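5 December 2025

Up at half six to get the last of the Christmas orders cut before work. I'd promised 4 folded shutter cards for the craft table at Plidudia and had only finished two of them by last night. The other two were scored but not stuck.

The Oreck paper is thinner than I remembered. I bought the pad in May for the baby cards and it took wet glue without any trouble then, but the dark green sheets buckle at the corners. I changed to tape runner for the front panels and kept the glue for the little bits, the holly leaves and the banner. Looks better. The sentiment stamp still came out patchy on the left side, so I went over it with a fine pen. You can tell if you hold it near the window.

Posted the shutter card on the Flikeck challenge page at lunch. The theme this week is "something that opens", and there were 357 entries when I looked, which seems a lot for a Friday. I don't expect to be picked. I mostly do it for the deadline. 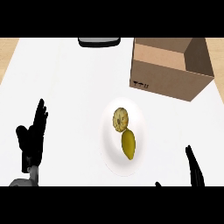
Danilo Mangubat wrote underneath that the centre panel would sit flatter if I scored it from the back and left a gap of about 2 millimetres at the fold. He said he had the same bother with his own shutter cards until he stopped cutting the mats to the full width. I think he's right about the mats. Mine touch in the middle and push each other up.

Tried it his way after tea on a scrap piece. Much flatter. I'll trim the mats on the last two and leave the finished ones alone — they're in their cellophane now and I'm not opening them again.

Ordered more envelopes from Nedelcu, the square ones in cream. They'd run out of white. Also a new blade for the trimmer, as the old one is dragging and leaving a furry edge on anything heavier than copy paper.

Tomorrow: mats, ribbon, price stickers. Find the box for the craft table. Ring Mum about the tags.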